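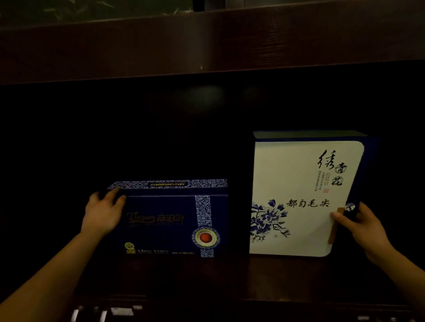
Gift boxes handled at a dark wooden shelf, seen from head height.

About Zupan

Zupan supplies demonstration kits and recorded handling data to companies that build robots for shops, stockrooms and private homes. The company was founded by Béla Kiss and Noémi Bozsik, who had worked together on warehouse conveyors in Drostitz and wished to turn their attention to smaller and less regular tasks. Our offices and practice rooms are in Fillen.

Our principal product is the Teten kit. It consists of a head-mounted camera, a recording unit, a charging case and a printed task book. A trained operator wears the camera and carries out everyday work with both hands: placing a boxed gift on a shelf, straightening a row of packages, turning a carton so that its front panel faces outward. The recordings are then checked, labeled and delivered in a form that a customer's engineers can use to train their own machines.

The current task book, issued in March 2018, contains 232 tasks in 13 groups. The shelf group remains the one most often requested. It includes dim cabinets and dark backgrounds, as well as boxes that differ in height and printed design — conditions that many of our customers' machines still find difficult. Each kit records for up to 11 hours on a single charge.

Customers may purchase the kit for use by their own staff or engage our operators by the project. In either case, the work is overseen by Viktória Juhász, Head of Operations. Kornél Győri directs quality review, and no recording is released until his department has approved it. Our library now holds 3,188 approved recordings, and additions are offered to existing customers each September.

Zupan does not manufacture robots and does not recommend one maker over another. We believe that this independence serves our customers well.

Inquiries about purchase, rental and operator training should be addressed to Petronella Jacobs, Customer Relations, at our Fillen office. Visits to the practice rooms can be arranged in advance.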